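When the robot tipped in June, Anderson Brito was watching the simulator's clock, so he missed it. "I looked up and the walls were slanted," he said.

Brito runs door trials at Vudell. The task is a doorway between two rooms, with a white door and a wooden one.
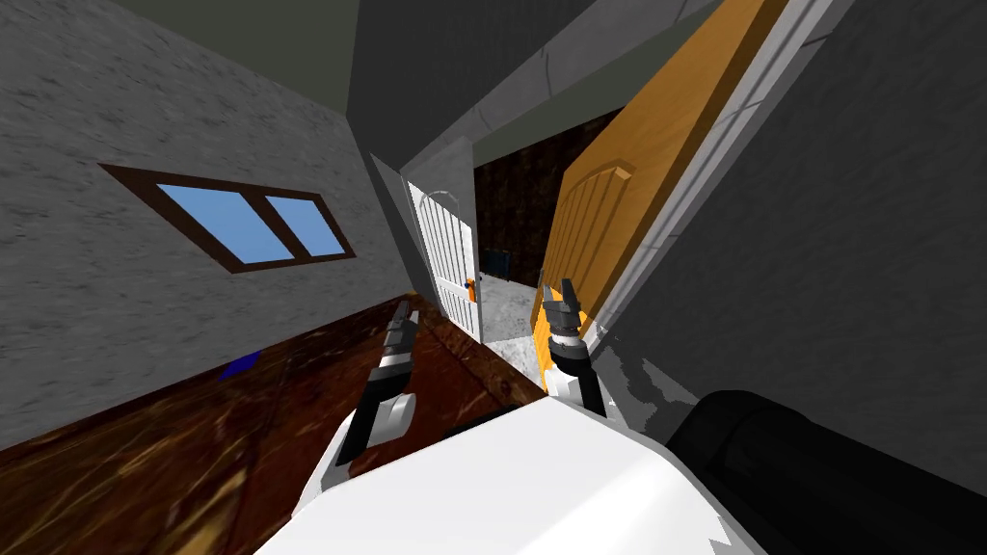

Renders: Vudell / Sekska simulator

The fault showed up in 24 of 70 runs. The base leaned, and the controller kept sending arm commands as if it were level.

"That was the part I didn't like," said Solange Lopes, who reviews safety at Vudell. "A lean is a fault. Carrying on with the arms is a hazard." 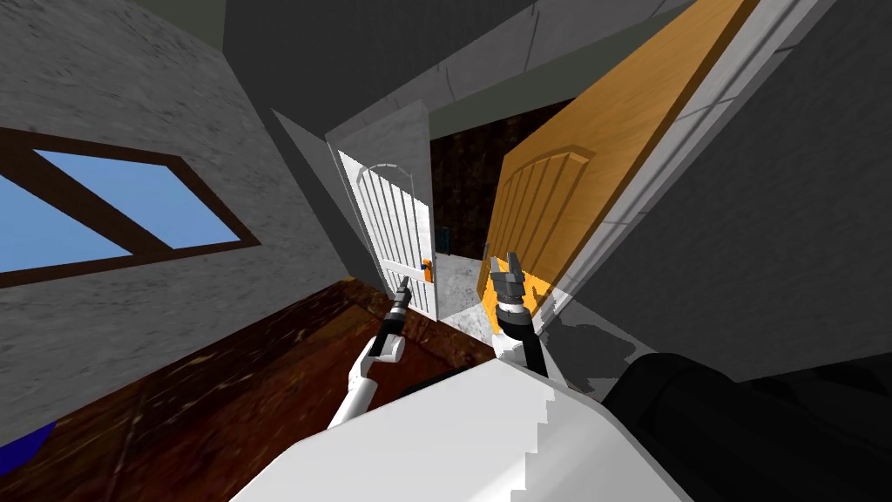
Page last changed: Jul 11, 2023

Lopes traced it to the tilt limit, which a settings update had switched off. The stop now trips at 3 degrees and holds both arms – no restart without a person signing off.

Brito wants 1,000 clean runs before the code goes near the real machine. "We're not there," he said. He still has the wooden door's hinge settings to check.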